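Start | Haushalt | Checklisten | Kontakt

Rundgang Wohnzimmer: Luftreiniger und Umgebung
Stand: Februar - Text: Hausdienst Himel

Liebe Kolleginnen und Kollegen, nehmt euch für diesen Punkt ruhig ein wenig Zeit, das Gerät läuft schließlich fast den ganzen Tag und wird beim Putzen gern vergessen.

1. Standort: in Ordnung. Steht gerade auf dem Parkett.
2. Gelochte Vorderseite: in Ordnung. Bitte trotzdem einmal mit dem weichen Pinsel drüber, in den kleinen Löchern sammelt sich der Staub ja wirklich gern.
3. Dunkle, glänzende Oberseite: nur nebelfeucht wischen und nichts darauf abstellen, auch keine Gläser!
4. Verpackungsfolie: gehört in den Wertstoffsack und hat am Gerät nichts verloren.
5. Eimer: steht zu nah an der Vorderseite, bitte umstellen - am liebsten gleich.
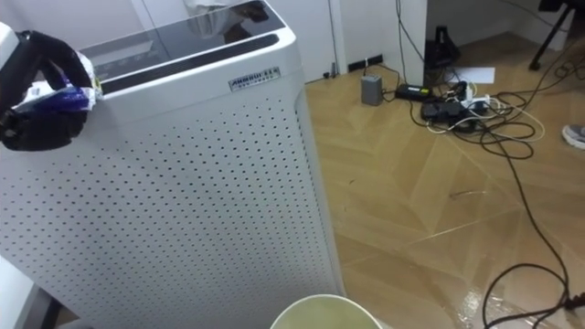 Wie oft muss der Filter nachgesehen werden?
Alle 2 Monate, und nach Malerarbeiten oder viel Besuch ruhig einmal zwischendurch. Den Stecker bitte vorher ziehen.

6. Kabel und Stecker: nicht in Ordnung, neben der vollen Steckdosenleiste liegen viele Kabel in losen Schlaufen auf dem Boden. Bitte ordnen!
7. Ersatzfilter: liegt im Schrank, Fach 459, noch 3 Stück.

Nächster Rundgang wie gewohnt um 7 Uhr, der Kaffee steht dann schon bereit.

© Hausdienst Himel | Kontakt | Nach oben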